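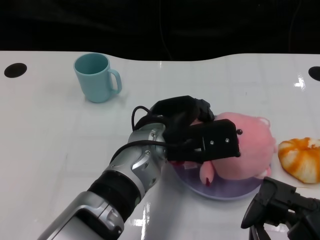
Remham, August

Re: Desk grommets and the long cable question

Dear all,

Thank you to everybody who answered my first message. I read all the replies on Friday evening, and I try to answer Doaa here because her points were the most useful for me.

Doaa Ezzat wrote:
> I would not buy the Covus top before you decide where the cables go.
> We have 4 desks in our office with the holes at the back corners, and
> it works well for a person who sits in the middle and has one screen.
> With two screens the cables are always too short by the width of a
> hand. Also, please ask about the glossy finish. My colleague changed
> hers after one winter because the lamp was shining back in her eyes.
> Did you look at Preren? They sell the same size in matte.

Doaa, you are right about the cables. I measured with a string from the corner to the place where my screen stands, and the cable that came with it does not reach if it must also go down to the floor. I can buy a longer one, but then I have the extra length lying under the desk, and I wanted to get away from this.

About the finish I am still not sure. I like a white glossy top, it makes a small room lighter. But the reflections are a real problem — a lamp or a window gives you a bright spot on the surface, and you notice it most when you are reading from paper. In my room the window is on the left side and I work mostly in the morning. Maybe a curtain is cheaper than another desk.

I did look at Preren. The matte top is good, but for my size they want 2,616 with delivery, and the Covus one is 2,000 if I collect it myself. For this difference I can buy the cables, the curtain and a decent chair cushion. The seller at Preren was polite and told me that they can cut the holes in any position before delivery, but not after.

Two questions are still open for me:

Does somebody know if the holes in a Covus top come with covers? The shop on Asamoah Street could not tell me. I had a desk before without covers and I lost 5 pens in one year, also a key.

Is it a bad idea to drill a third hole by myself, in the middle of the back side? My brother-in-law has the correct drill bit, but he has only used it on kitchen cabinets. I am afraid that the white layer will break at the border of the hole. If you have done this, please write which side you started from, and if you put tape on first.

I will wait with the order until next week. Doaa, if your colleague still has the old glossy top and wants to sell it, please ask her for the length — the depth is less important for me.

With kind regards to the list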